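Studance Tabletop Sorting Cell
Planning and Budgeting Sheet for Buyers
Revised 16/02/2018

Home > Equipment > Tabletop Cells > Sorting Cell

Summary

The Studance Sorting Cell is a two-arm station for mixed household and retail items. It picks single items from a table, tray or basket and sets them down in another. It is sold as a complete cell or as arms and grippers only, for buyers who already have a table and controller.

This sheet covers what to settle before requesting a quote: item range, bench space, cameras, spares and operator time. Prices are not listed. They depend on the configuration and are supplied by Fillberg, our sales office.

Item range

Start with the items. Most change orders we receive after delivery come from an item list that was written too late. Measure the narrowest and widest point of each item where the fingers will close, and weigh it full. Record the surface as well. Clear and frosted plastics need more setup time than matte cartons, as reflections shift with the angle of the wrist and the contents may show through the wall.

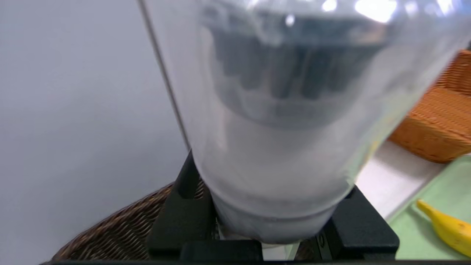 Photo: Marion Haldane / Studance

Tapered containers should be listed with two grip heights, one near the base and one near the middle. A low grip leaves the upper part free for placing into a basket, but the load sits above the fingers and the arm must move more slowly. Budget cycle time on the slower figure.

Standard fingers are rigid and black, with flat contact faces. Soft pads are an option and are charged per pair. Order pads if the list includes fruit, thin-walled cups or anything with a finish that marks easily.

Baskets and trays

The cell does not require special bins. Woven baskets, molded trays and plain cartons are all acceptable if they keep their shape and do not slide. Points to check:

Wall height. The wrist and its cables must clear the rim at the steepest approach angle in use.
Opening. Allow for the item, both fingers and the finger travel on each side.
Weave or mesh. Strong light coming through open gaps can upset exposure on the wrist camera. A solid liner solves this at low cost.
Base. Add a non-slip mat under any basket lighter than the items going into it.

Items often lean once they are inside a basket. For boxed goods, plan on a tilted pick or release and include it in the acceptance test.
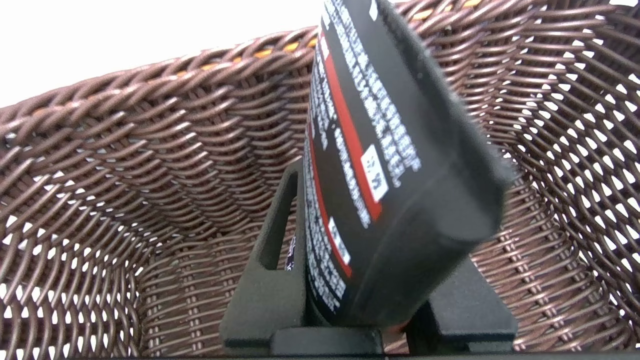 Printed faces are useful if the cell is to sort by label. Quote requests should state the language of the print and whether it runs in columns or in rows, so that the reading software can be set up before shipping. Label reading is a separate license and can be added later.

Bench and room

The table must be rigid, level and fixed to the floor or wall. We recommend a plain, light top and a plain background. Keep 90 cm clear on any side where an operator will stand. Shelves and counters next to the cell are acceptable outside the reach of the arms, but the storage on them should not be needed during a run.

Trays may be placed at the front and baskets at the back, or the other way around. Fix the layout before training starts — moving a basket afterward means repeating part of the setup, and that time is billable.
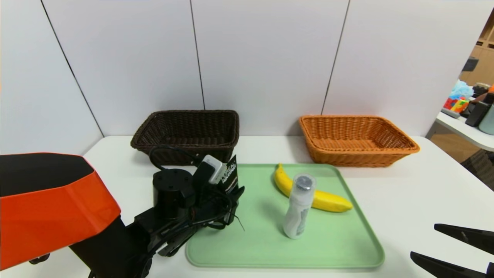

Cable runs are the item most often left out of a budget. Each wrist carries camera and gripper lines, and these need slack at every joint. Loose loops near the gripper wear quickly. Order one spare cable set per arm with the cell; lead time for a set ordered alone is 6 weeks.

What to budget

Complete cell: 2 arms, 2 grippers, wrist cameras, overview camera, controller
Soft finger pads (optional, per pair)
Label reading license (optional)
Spare cable sets, one per arm
Spare fingers, one pair per gripper
Site survey and installation
Operator training, two people minimum
Service plan after the first 6 months

Electrical work, furniture and network changes are not included and should be carried in the buyer's own facilities budget.

Installation and support

Site surveys are carried out by El Fassi. The Bomthorpe depot holds spare fingers, pads and cables. Cells ordered for installation in June should be confirmed with a final item list, as the survey cannot be booked without one.

Technical questions: Mohcine Mahrous, Applications
Quotes and lead times: Fillberg sales office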